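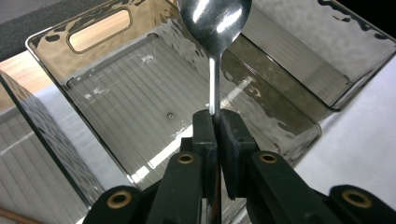

Auxiliar de clasificación y empaquetado de cubertería
Duvetti — Menaje y alquiler para hostelería

Duvetti busca una persona para el taller de cubertería. El puesto queda libre en junio y la incorporación es inmediata una vez firmado el contrato.

Quiénes somos

Duvetti alquila menaje a restaurantes, caterings y salones de banquetes. Trabajamos con vajilla, cristal y cubertería, y por el taller pasa todo lo que sale y todo lo que vuelve. El equipo fijo es de 7 personas. La responsable de lavado y los dos repartidores tienen su propio horario; el puesto que ofrecemos es de clasificación y depende directamente de Hafiz Lumbantobing, encargado del taller.

En qué consiste el trabajo

La cubertería llega de lavado mezclada. Hay que separarla por tipo (cuchara de mesa, cuchara de postre, cucharilla, tenedor, cuchillo, pala de pescado) y después por modelo. Manejamos 11 modelos. Algunos se distinguen a simple vista y otros no tanto: las series Prultus y Dellance tienen casi la misma cuchara de mesa y solo cambia el remate del mango. Se aprende en un par de semanas.

Cada pieza se repasa con paño antes de guardarla. Las que tienen cercos de cal vuelven a lavado. Las rayadas o dobladas se apartan en la caja de bajas y se anotan en la hoja del día.

Una vez clasificadas, las piezas se guardan en cubetas de plástico con la etiqueta del modelo hacia fuera. Los pedidos se preparan a partir de esas cubetas, en fundas de tela numeradas. El pedido habitual de cuchara de mesa es de 500 unidades; el más grande que hemos servido fue de 1.326 piezas entre todos los tipos, para el salón Chong, que sigue siendo cliente.

También corresponde a este puesto:
— Revisar y limpiar las cubetas vacías antes de volver a llenarlas.
— Reponer paños, etiquetas y fundas.
— Ayudar en la descarga cuando coinciden dos furgonetas.
— Hacer el recuento de bajas los viernes.

Qué pedimos

Buena vista para el detalle, con o sin gafas. Poder trabajar de pie buena parte de la jornada y levantar cubetas llenas, que pesan bastante (hay carro). Español suficiente para leer los albaranes y entenderse con los compañeros. No hace falta experiencia ni titulación. Si ha trabajado en un office, en una cocina o en un almacén, indíquelo.

Qué ofrecemos

Contrato indefinido con el periodo de prueba que marca el convenio. Jornada completa de mañana, de lunes a viernes, con entrada a las siete y media. En temporada de bodas puede haber algún sábado, que se paga aparte o se cambia por descanso, a elegir. Ropa de trabajo, guantes y calzado a cargo de la empresa. La comida no está incluida, pero hay comedor con nevera y microondas.

Cómo presentarse

Puede dejar el currículum en la recepción del taller, por las mañanas, a nombre de Sutrisno Rondonuwu. No es necesaria carta de presentación. Sí pedimos un teléfono de contacto y la fecha a partir de la cual podría empezar.

Las personas preseleccionadas harán una entrevista corta y una prueba práctica de una hora en la mesa de clasificación. La prueba es pagada. Respondemos a todas las candidaturas, también cuando la respuesta es negativa.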